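Dolores Alcantara

I promised to write how it went, the two weeks of Finnish lessons with golf in the afternoon. It will be a long thread, so please get a coffee. I write in English so that my friends from different places can read, and I ask pardon for the mistakes.

First the practical things. The school is called Drallar and it is a small one, two classrooms over a bicycle shop. The golf is at Lehtinen, a nine-hole course, 30 minutes by bus. You have class from nine to noon, then you eat, then you take the bus with your clubs. In June the light does not finish, so you can also play after dinner if your back permits it.

I had a level of Finnish that I call "supermarket." I could say numbers, thank you, and a bag please. My golf was better than that but not by much. I play since four years and my handicap is 29, and it was 29 last year too.

We were 8 in the group. I was afraid that all of them would be young students, but the oldest was a retired dentist and he was the one who did the most homework.

Our teacher was Elsa Vuorinen. She does not play golf at all and she told us so in the first hour. She had asked the course for a list of the words people really say there, and she built the lessons from this list. I liked this more than a book where two people meet in a train station and talk about their luggage.

So on the first morning we learned "lyönti" (a stroke), "reikä" (a hole), "pallo" (a ball) and "mailaa vaihdetaan," which somebody on the list had written as a joke, I think. It means the club will be changed. I have said it many times now, mostly to myself.

For those who ask about the cases: yes, there are many. But the golf helps with the ones about place. The ball is in the bunker, it goes into the bunker, it comes out of the bunker. That is "bunkkerissa," "bunkkeriin," "bunkkerista." I needed the first two on every round. The third one came later.
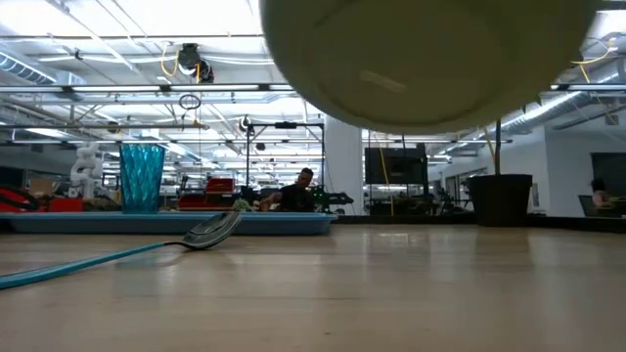 Then the afternoons. The coach at Lehtinen is Oskari Lindqvist, and he had one rule, that for the first hour he will speak only Finnish with us. After that you could ask in English. He speaks slowly and he waits. The waiting was the best part for me, because in other courses people finish my sentence when I search for a word.

He changed my grip on the second day. With the new grip I hit everything to the right for three days. I said to him "huono" (bad) and he said "ei huono, uusi," so, not bad, new. I wrote it on the inside of my glove.

I must tell also what was not so good. The web page says "equipment included," and it is true only for the balls at the range and the trolley. Clubs you have to rent or bring. I brought mine and I paid the airline extra for the bag. Jade Lightfoot rented, and her set had two seven irons and no eight. She played well with it anyway.

Also, the bus. It goes one time per hour and if the lesson goes over by five minutes, you stand there with your clubs for 55 minutes. This happened to us twice. The second time Darcy Harawira made the whole group practice the numbers by reading the license plates of the cars out loud. There are not so many cars.

Darcy comes from New Zealand and has played since childhood, and I was a little nervous to be in the same group on the course. But a person who is very good at golf and a person who is medium have the same problem when they must order soup in Finnish. It made us equal at lunch.

A question I got in messages: is it better to be paired with somebody of your level? In the language, yes. In the golf I don't think it matters if they play from different tees and nobody is in a hurry. We let faster groups go through. The phrase is "menkää vain ohi" and I used it a lot, so now my pronunciation of this one is excellent.

Another question: can you do it with zero Finnish? The school says yes. I would say learn the numbers before, and the greetings. The retired dentist came with zero and the first two days were hard for him. By the end he could ask the lady at the clubhouse what kind of cake it was and understand the answer.

About rain. We had rain on four afternoons. On two of them we played anyway, and on two we stayed in the clubhouse and Elsa came by bus to do a class there with the rule book in Finnish. I thought it would be boring. But the rule book has short sentences and the same verbs again and again, so for a learner it is good material. I have bought a copy.

We finished with a small competition over nine holes, Stableford points. You had to say your score in Finnish at the end of every hole, and if you said it wrong you lost a point. I had 16 points for golf and I lost two because I mix up "kuusi" and "seitsemän" when I am tired. I made a six and announced a seven. Oskari said that most people make the error in the other direction.

Jade won, with 23 and no mistakes in the numbers. With two seven irons.

What I would do different: I would stay one day more at the end, without class, only to play and talk. I would bring rain trousers and not only a jacket. And I would ask before for a place close to the bus station, because I walked every morning 20 minutes with a golf bag, uphill.

The price, since many of you asked: I prefer not to put it here because it changes with the season and with the room. Write to the school, they answer quickly, and in English if you want. Ask them clearly what is included, with the clubs in mind.

For next year I am thinking about the autumn week, which has fewer hours of class and more of play. Darcy has already put her name down. If one of you has done a course like this in another language, Swedish or Italian for example, please tell me how it was, and if the coach spoke it with you on the course or only in the classroom.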